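클라소프, 장기 체류형 숙소 단지 6월 문 연다… 162실 규모

클라소프(Clarthorpe) 역 뒤편 옛 우편물 집하장 자리에 장기 체류형 서비스드 레지던스가 들어선다. 운영사는 마르케티(Marchetti). 객실 162실, 6월 중 개장 예정이다.

마르케티는 이날 오전 보도자료를 내고 1차 예약 접수를 시작했다고 밝혔다. 최소 숙박은 3박. 하루 이틀 묵는 손님은 받지 않는다. 회사 측은 "출장, 이사 대기, 병원 통원처럼 호텔은 부담스럽고 월세 계약은 애매한 손님이 대상"이라고 설명했다.

건물은 본관과 별관 두 동이다. 본관은 원룸형 위주, 별관에는 침실이 따로 있는 가족형이 들어간다. 가족형은 물량이 적어 조기 마감될 수 있다고 한다. 반려동물은 별관 1층만 가능. 추가 청소비는 아직 미정이다.

요금은 기간에 따라 내려가는 방식이다. 일주일 미만은 정상가, 그 이상은 구간별로 할인이 붙는다. 한 달 넘게 묵으면 공과금과 인터넷이 포함되고 주 1회 청소도 들어간다. 정확한 요금표는 공개 전이다. 문의가 몰려서인지 오후 2시쯤부터 예약 페이지 접속이 느려졌고, 한때는 날짜 선택 창이 아예 뜨질 않았다. 회사는 "복구했다"고 했지만 기자가 오후 4시에 다시 들어가 봤을 때도 달력이 한참 만에 열렸다.

모든 객실에 취사 시설이 있다. 2구 인덕션, 전자레인지, 냉장고, 기본 식기까지. 세탁기는 가족형에만 있고 원룸형 손님은 지하 공용 세탁실을 쓴다. 세탁실 이용료는 무료, 건조기는 유료다. 세제는 각자 준비해야 한다.

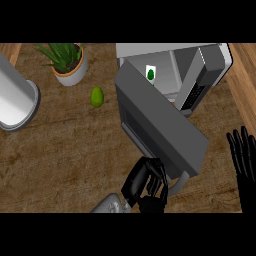 예약과 출입은 트라케오(Trakeo) 시스템으로 처리된다. 예약이 확정되면 휴대전화로 출입 번호가 오고 그 번호로 현관과 객실을 모두 연다. 프런트는 오전 8시부터 오후 8시까지만 운영. 밤늦게 도착하는 손님은 직원을 만나지 않고 바로 올라가면 된다. 휴대전화가 없거나 배터리가 나간 경우엔 현관 옆 호출기로 당직자를 부를수 있다.

체크인은 오후 3시, 체크아웃은 오전 11시. 짐은 프런트 운영 시간 안에만 맡아준다. 택배도 대신 받아주는데 냉장이나 냉동 식품은 안 된다고 못박았다.

주차가 문제다. 확보된 면수는 70면. 객실 수의 절반에도 못 미친다. 인근 주민들은 벌써부터 걱정이다. 역 뒤편 골목은 지금도 저녁이면 차 댈 곳이 없다. 한 주민은 "손님들이 결국 골목에 댈 것"이라며 거주자 우선 구역을 늘려 달라고 요구했다. 마르케티는 주차를 예약제로 돌리고, 차 없이 오는 손님에게는 소폭 할인을 주겠다고 했다. 할인 폭은 밝히지 않았다.

공사 소음 민원도 있었다. 봄 내내 이른 아침부터 외벽 작업이 이어졌다는게 주민들 얘기다. 시공사는 남은 공정이 내부 마감과 조경뿐이라고 했다. 작업 시작 시간도 오전 9시 이후로 늦췄다. 집하장 시절의 벽돌 정문은 헐지 않고 보행자 출입구로 쓴다.

1층에는 상가가 들어온다. 빵집과 세탁소가 입점을 확정했고 나머지 자리는 협의 중. 투숙객이 아니어도 이용할 수 있다. 옥상 정원은 투숙객 전용, 밤 10시에 닫는다. 운동 시설은 당초 계획에 있었으나 빠졌고 그 자리는 공용 작업실로 바뀌었다. 회의용 방도 하나 있는데 시간 단위로 빌려야 한다.

마르케티는 브루브소프(Bruvthorpe)에서도 같은 방식의 숙소를 운영하고 있다. 클라소프점이 문을 열면 두 지역을 합쳐 최대 624명까지 묵을 수 있게 된다는 게 회사 설명이다. 두 곳을 오가는 셔틀 얘기도 나왔지만 검토 단계다. 다만 브루브소프점에 묵던 손님이 남은 기간을 클라소프점으로 옮기는 건 가능하다. 위약금은 없고 요금 차액만 정산한다. 옮기는 날 기준으로 빈방이 있어야 하며 신청은 프런트나 트라케오 앱에서 받는다.

취소 규정은 다소 빡빡한 편. 도착 일주일 전까지는 전액 환불, 그 뒤로는 첫 3박 요금을 뺀 나머지만 돌려준다. 한 달 이상 예약은 보증금이 따로 있고 퇴실 점검 후 반환된다. 중간에 일정이 줄면 할인 구간이 다시 계산된다. 예를 들어 한 달을 잡았다가 2주 만에 나가면 2주 구간 요금이 적용된다는 얘기다. 이 부분은 예약 화면에서 작은 글씨로만 안내되고 있어 확인이 필요하다. 보증금 반환에 며칠이 걸리는지는 약관에 적혀 있지 않았다. 회사에 물었더니 "안내문을 보완하겠다"는 답이 왔다.

개장 전 객실 공개 행사도 열린다. 본관 원룸형과 별관 가족형을 하나씩 둘러볼 수 있고 사전 신청자만 입장한다. 신청은 트라케오 예약 페이지 하단에서 받는다. 행사 당일 단지 안 주차는 불가. 역 남쪽 출구에서 걸어오는 편이 빠르다. 유모차나 휠체어는 벽돌 정문 말고 별관쪽 경사로를 이용하면 된다.

직원 채용도 진행 중이다. 프런트, 객실 관리, 야간 당직. 시간제 지원도 받는다. 접수는 브루브소프점 사무실 방문 또는 우편으로만 가능하고 온라인 접수는 없다. 1차 예약분의 요금표는 개장 전에 예약자에게 문자로 먼저 발송된다.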